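Catégorie : Supports de cours > Robotique de service > Simulation et jumeaux numériques

Évaluation d'une offre du commerce : le module de simulation Perkonia

Le présent document accompagne la séance 11. Il porte sur le simulateur Perkonia, distribué par la société Stalen et destiné à la mise au point de robots de nettoyage en intérieur. L'offre comprend un moteur physique, un éditeur de locaux et une bibliothèque de 28 matériaux de revêtement. La licence d'enseignement est proposée à 2 319 euros par an, maintenance comprise.

1. Critères retenus

L'examen d'un tel produit porte d'abord sur la fidélité du rendu. Un robot guidé par caméra estime sa position à partir d'indices visuels : arêtes, joints, changements de teinte. Les surfaces sombres et brillantes constituent un cas difficile, le contraste y étant faible et les reflets se déplaçant avec le point de vue. 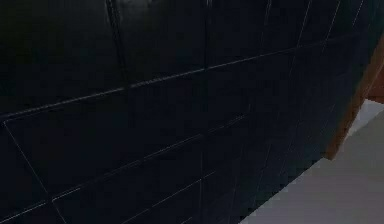

Dernière modification de cette page : 15 septembre 2021

Dans cette vue de synthèse, les joints gris clair demeurent lisibles sur un carrelage presque noir, y compris à droite, où la perspective les resserre. Le reflet visible en haut du mur ne doit pas être confondu avec un repère fixe. La limite entre le mur et le sol gris uni fournit en revanche une arête nette, exploitable par un détecteur de lignes.

2. Observations

L'éditeur de locaux est d'un emploi aisé. La documentation des paramètres de brillance reste toutefois incomplète, et l'export vers le format Zelent exige une conversion manuelle des textures. Les étudiants consigneront toute perte constatée lors de cette opération.

3. Travail demandé

Chaque binôme estimera l'orientation du mur à partir des lignes de joint, puis comparera le résultat à la valeur fournie par le simulateur. Le compte rendu, limité à quatre pages, est noté sur 17 points ; les trois points restants sont attribués à l'oral de novembre.

Commentaires (3)

rungrueang : La conversion Zelent inverse-t-elle les normales chez d'autres binômes ?

binome_B : Oui, il faut décocher l'option « repère direct » avant l'export.

mlc : La licence d'enseignement permet-elle l'installation sur un poste personnel ?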